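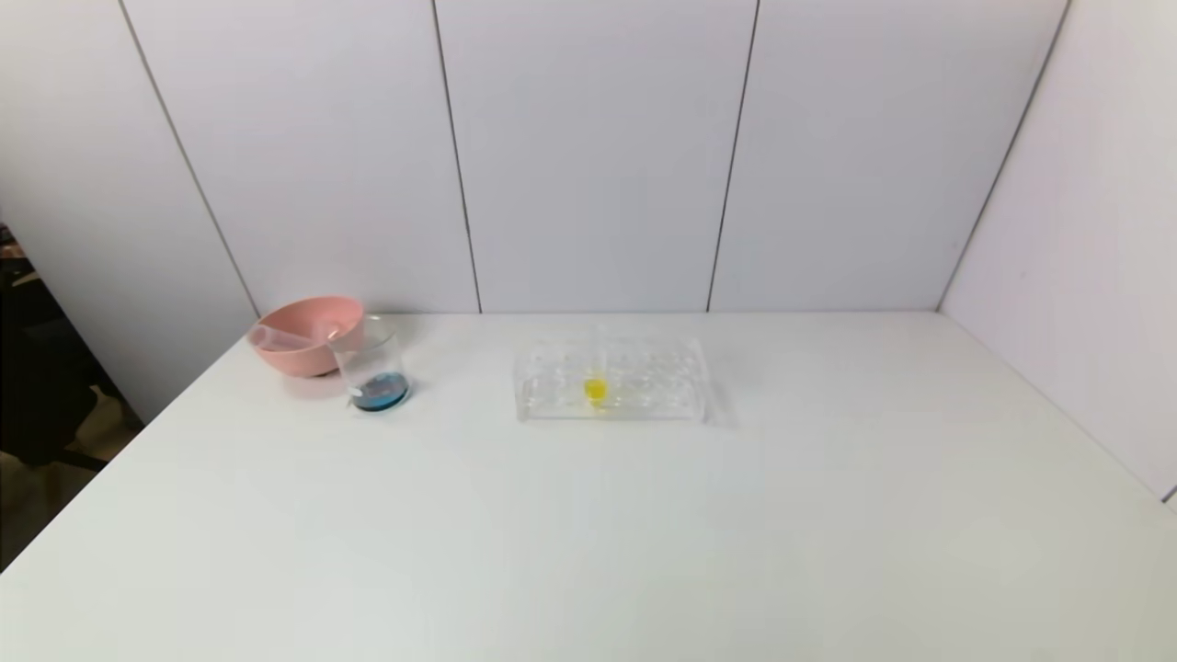
Handling and Automation Group, Votville Laboratory Services

Newsletter > Group news > Bench automation

Two grippers and one arm on the white bench

Most of November and the first part of December went on a question we had been putting off since the summer: which gripper should stay on the Clellard arm when it moves downstairs to the sample preparation room. We have two. The Ekberg is the one that came with the arm, a plain parallel gripper with flat rubber pads. The Hirose is on loan and has three curved fingers with a softer covering. Both fit the same wrist plate, so swapping them is a short job once the cable has been rerouted.

Begoñe Figueroa ran the comparison and wrote most of the arm's programs. I did the log sheets, the washing up and a fair amount of moving beakers back to where they had started.

What we asked the arm to do

We kept to one layout on the white bench for the main runs. The pink bowl goes at the back on the left with the scoop lying in it. The glass beaker stands next to it, with a little blue liquid in the bottom, and the clear acrylic rack is further along towards the middle. The liquid is water with food dye. We wanted spills to show up on the white top, and we did not want to be mopping up anything worse.

The full run had three parts. The arm picked up the scoop, held it clear of the bowl and put it back. It then lifted the beaker, moved it a short way to the right, set it down and returned it. Last, it took a capped tube out of one hole in the rack and put it into another. Nothing was poured and nothing was opened. We did have a pouring step in the first plan, but the arm's wrist speed needs more work before that would tell us anything about the grippers.

Each gripper did 221 full runs. With the setting-up and the false starts the arm must have gone through the sequence about 500 times, and the people in the office next door have mentioned it.

We counted a run as failed if anything was dropped, knocked over or left in the wrong place, or if one of us had to press stop. The Ekberg failed 41 times. The Hirose failed 14 times. Those figures look more one-sided than the work felt, and the breakdown is worth going through before anyone draws a conclusion from them.

The scoop

Nearly all of the Ekberg's trouble was here. The scoop does not lie in the same position every time it is put back, and two flat pads need it to be at something close to the right angle. If the handle has rolled over, the pads close on an edge and it twists out on the way up. We lost a good few runs to this before Begoñe changed the approach so that the gripper comes in along the handle and not across it. After that the failures dropped off noticeably, but we had already said we would count everything, so they stayed in.

The Hirose closes round the handle and does not much mind how it is lying. Its own fault is that it is wide. With the fingers open it needs a lot of space inside the bowl, and twice it pushed the bowl along the bench before it had hold of anything. A heavier bowl would cure this. So would a smaller opening width, which the Hirose allows in its settings, although the menu for it is buried and we found it late.

The beaker

Both grippers can lift the beaker safely. The Ekberg grips it with less fuss, and you can see straight away whether the pads are level. The Hirose gives a firmer hold but the middle finger tends to end up under the spout, and then the beaker comes up slightly tilted. With so little in it that did no harm. With a fuller one it would, and we have written it down as something to sort out before the move.

Force needed some care. The Ekberg's lowest setting is enough for glass and we left it there. On the Hirose we had to work upwards from the bottom in small steps, because its soft covering takes up some of the squeeze and the reading on the controller does not match what the glass feels. Begoñe tested this on an old plastic beaker first, with her thumb on the stop button. No glassware was broken during the comparison. One beaker was broken at the sink, by me.

The rack

I had expected the rack to be the easy part. The gripping was fine with both, but finding the right hole was another matter. Clear acrylic on a white bench with white panels behind it gives the wrist camera very little to go on. The depth readings went straight through the top of the rack in places and reported the bench underneath, and the arm then came down too far before the contact limit stopped it. We fixed the rack to a known position with two small locating pins and let the program work from that. The camera is now used only to check that the tube is there before the gripper closes.

This is a workaround, and a person in a hurry can still put the rack down beside its pins. We tried a strip of matt tape along the front edge, which helped the camera, but it came away after the rack had been washed a few times. Engraved marks would last longer. If anyone in the workshop has a view on marking acrylic so that it survives the washer, we would be glad to hear it.

Once the position was fixed, the Ekberg was clearly the better of the two at the rack. Its pads are narrow and go down between neighbouring tubes without touching them. The Hirose needs empty holes all round the one it is working on. In our layout it had them. In the preparation room it won't, as racks there are normally full by mid-morning.

Lighting and the back panels

A smaller finding, but it cost us the best part of two afternoons. The panels behind the bench are good for keeping draughts and passers-by out of the way, and they spread the light evenly. They also mean that the camera sees white in almost every direction. The automatic exposure kept settling at a level where the bowl was clear and everything transparent had faded. Fixing the exposure by hand solved most of it. Begoñe also turned off the ceiling light nearest the bench, which took the glare off the top of the rack, and that is how it should be left until the arm goes downstairs.

Swapping over and cleaning

A swap takes longer with the Hirose because it has its own small control box as well as the cable. The arm's controller does not recognise the box until it has been restarted, so you need to save the program first. I did not, once.

For cleaning, the Ekberg pads come off with two screws and can be wiped or replaced. The Hirose covering has to be cleaned in place, and dye had got into the seam by the second week. It came out with a soft brush. We would want to know how the covering stands up to the cleaning fluid used downstairs before agreeing to buy one, and I have asked the supplier for that in writing.

Where this leaves us

The Ekberg will go down with the arm. The work there is mainly tubes and racks, and it is better at those. The scoop step is being rewritten so that the scoop stands in a holder with its handle upright, which should remove most of the 41 failures at a stroke, and we will run a shorter test to see if it does.

We have asked to keep the Hirose until the end of January. There is interest from the weighing room, where the items are bigger and more awkward, and where it might well be the better choice. If you have objects you would like tried in it, bring them up to the bench in the afternoon, when the arm is usually free. Please bring two of anything that can break.

Programs, settings and the run sheets are in the group's shared folder under Gripper comparison. The settings file has a note at the top about the fixed exposure – read that before you load it, or the camera will behave oddly on any other bench.

3 comments | 6 shares

Recent items from the group
Clellard arm: date for the move downstairs still to be agreed
New labels for the chargers in the battery cupboard
Tube cap supplier changed, please check the fit
Wrist camera calibration: short session for new users
Return of borrowed torque drivers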